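Wumach Linen Services
Job opening: Folding and Finishing Assistant (part-time)
Location: Ametepe Street workroom, ground floor
Reports to: Folasade Nnaji, floor lead
Posted: 2022-08-02

Wumach supplies napkins, hand towels and table linen to restaurants, small hotels and dental offices. We are hiring folding and finishing assistants for the day shift. Two positions are open now and we expect to fill a third in October.

What the job is

You will fold clean linen by hand at a table, check it, and stack it for packing. Most of the work is white cotton: napkins, bar towels and face cloths. Everything arrives at your table already laundered and sorted by size. Washing and ironing are done by a separate team and you will not be asked to cover for them.

Each customer has a fold card. Some want a plain quarter fold, some want thirds with the hem inside, and one hotel wants a roll with the corner tucked. You will learn the four most common folds in your first week and the others as orders come up.

Duties

Fold cloths to the card for each order
Pull anything stained, torn or frayed and put it in the repair bin
Stack in bundles of 30 and band them
Fill in the order sheet at the end of each bundle
Wipe down your table before the first order and after the last one
Help on the packing bench when folding is caught up

What we are looking for

Steady hands and patience with repeated work. You should be able to stand for most of a shift, with breaks, although stools are available. You need to read English well enough to follow an order sheet. No linen experience is required. If you have worked in a laundry, a hotel or a kitchen, please say so in your application.
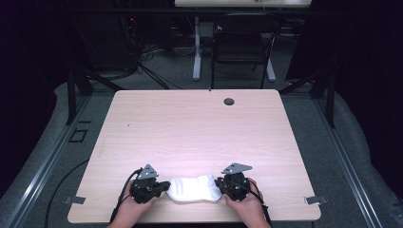 Corners matter more to us than speed in the first month. A cloth that is folded unevenly makes the bundle lean, and a leaning bundle gets sent back from packing. Once your corners are square we will talk about pace. An experienced folder finishes 200 napkins in an hour, and new people usually get there in their second month.

Hours and pay

Shifts are five hours, mornings or early afternoons. Pay is hourly and is the same for both shifts. Training hours are paid at the full rate. We can work around school pickup and classes if you tell us at the interview.

How to apply

Send a short note with your phone number, the shift you prefer and the date you could start. A resume is fine but not needed. Write to Dinesh Rastogi, Hiring, Wumach Linen Services, 364 Ametepe Street, or leave your note at the front counter. Please mark it "Folding."

Interviews take half an hour and include a short folding trial at the table. Wear closed shoes and tie back long hair. We reply to everyone who applies, including those we do not hire.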